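Demonstrar à mão ou por comando remoto

Na Clistari gravamos 300 demonstrações por teleoperação e 40 guiando o braço à mão. Defendo a primeira via, embora seja mais lenta. Em simulação, com caixas de tampa aberta e blocos pequenos, o operador só dispõe do que o robô também recebe.
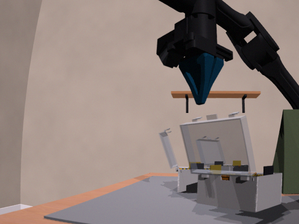

O custo do comando remoto

O atraso conta. Com 100 ms, o operador corrige em excesso – e a política aprende essa correção. Uma peça comprida presa por uma ponta agrava o problema: um erro pequeno no punho amplia-se na extremidade livre.

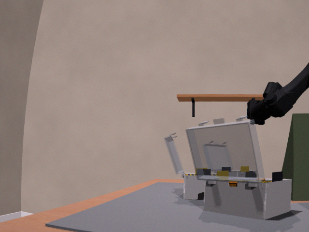

Por isso descarto as 5 primeiras tentativas de cada operador e mantenho as hesitações das restantes.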